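Food Prep 1 – Unit 4 handout
Breakfast station: setting up, toast, plating
E. Arrieta – Wastthorpe evening program

Read before you come in. We lose too much time on setup and only have until 9 pm.

1. Why we set up first

Short version – you can't plate onto a surface you're still clearing. Toast goes soft while you hunt for a plate. Lay out everything, then switch on the toaster. Same order every time so your hands learn it.

Terms for the quiz:
Station – the whole area you work from, mat included
Landing spot – the clear place where the next thing gets put down
Holding – food that's done but not served yet
Dead space – table you can't reach without leaning over food

2. Layout

Mat goes down flat. If it curls, turn it over and leave it a few minutes.
Board on one side, fruit near it. Knife and fork parked together, pointing the same way.
Plate where the toast will land. NOT behind the bowls.
Cup rack in a front corner, cups upside down until you pour.
Cloth folded, within reach. A cloth in a ball counts as a cloth missing, I do mark this.
Bowls face up only if they're about to be used.

Last group put the rack in the middle and then reached over it the whole evening. Don't.

3. Toast

Medium setting on the Kragh toaster, the Gisora one runs hotter so go one lower. Slices in, don't walk away.
Out of the toaster, hold the slice by its sides and not flat on your palm. Shake off crumbs over the board.
Lower it to the plate, don't drop it. Dropped toast sheds crumbs all over the rim and then you're wiping a plate you allready finished.
Butter after it lands. Butter to the corners please.

4. Citrus

Lemons and limes – wash even if you only want the juice. Roll under your palm before cutting. Cut across the middle for juice, end to end for wedges. The plastic knives are fine for butter, no good on a lime, ask for a paring knife.
Keep whole fruit off the board while you're cutting. It rolls.

5. Plating

One slice, centered, on a round plate. Garnish to the side. Look at where things sit around the plate when the bread comes down: fruit and board to one side, cups and cloth at the front, nothing in the way. 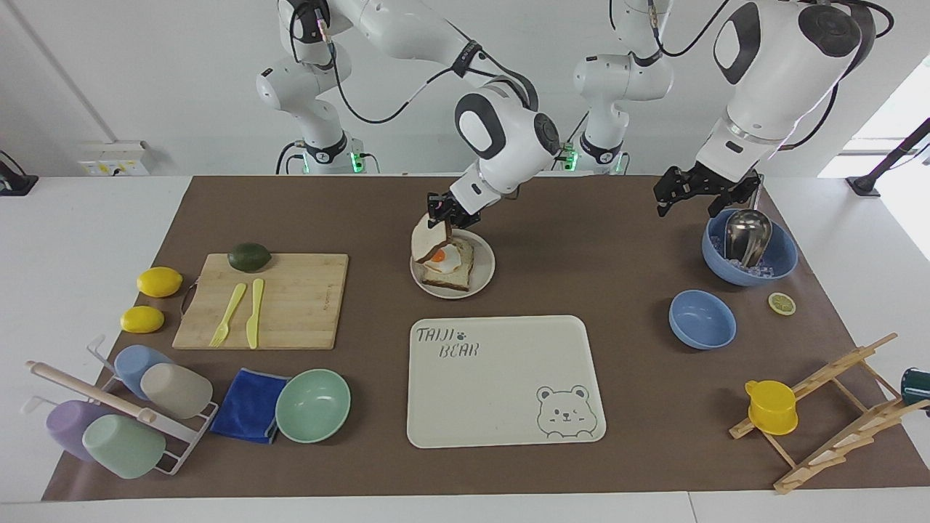 6. Marking

Unit 4 is out of 51 points. 31 for the station, the rest for toast and plate. People always think its the other way round.
Late handover after 9 pm loses points from the station part.

7. For next time

Read the Breramel booklet, section on holding food. Bring a clean cloth and your own apron. We start with eggs, so eat something beforehand but not much.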